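# Pristgate 800 Indoor Track Spike 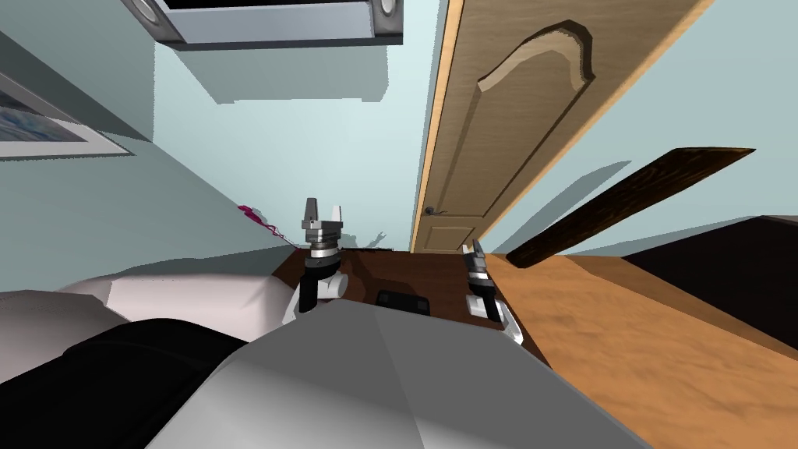 *A brown wooden tabletop in a room with pale blue-grey walls.*

The Pristgate 800 is a middle-distance spike for indoor tracks, supplied by Kamia to athletics clubs, schools and individual runners. It is intended for races from the 800 metres to the mile and for the faster sessions that lead up to them. The shoe replaces the Pristgate Indoor, which is no longer made.

## Fit and construction

The upper is a single layer of close-knit mesh with a stitched heel. The tongue is attached on both sides so that it does not slide on banked bends. Runners who wear thin socks, or none, should take their usual racing size. Those between sizes are advised to take the larger.

The spike plate is stiff under the forefoot and ends short of the arch. It has five spike positions in each shoe. Pins are sold separately – please check the length permitted at your venue before ordering, as rules differ between tracks.

## Testing

The shoe was worn over two indoor seasons by members of Lirkano Harriers. Their coach, Annag Buchanan, asked for a firmer heel after the first season, and the change was made to all sizes.

"Our runners were losing their footing on the second bend," she said. "The later pair held much better, and the lacing stayed put."

The plate was designed by Ingvar Zoëga of the Brynjólfsdóttir workshop, who also drew the plate for the earlier model.

## Care

- Remove the pins after each meeting and brush out the threads.
- Wash the upper by hand in cool water. Do not tumble dry.
- Replace pins in full sets.
- Do not wear the shoe on concrete or road surfaces.

## Ordering and returns

Orders from clubs and schools should be sent on headed paper or from an official email address. The minimum club order is two pairs, which may be of different sizes. Individual runners may order single pairs through any Kamia stockist.

Unworn shoes may be returned in their original box. Shoes that have been fitted with pins are treated as worn and cannot be exchanged, except where there is a fault in the plate or stitching.

Deliveries of the narrow fitting will begin in August. The standard fitting is in stock in all adult sizes – junior sizes are made to order.

Page last revised 29 July 2019.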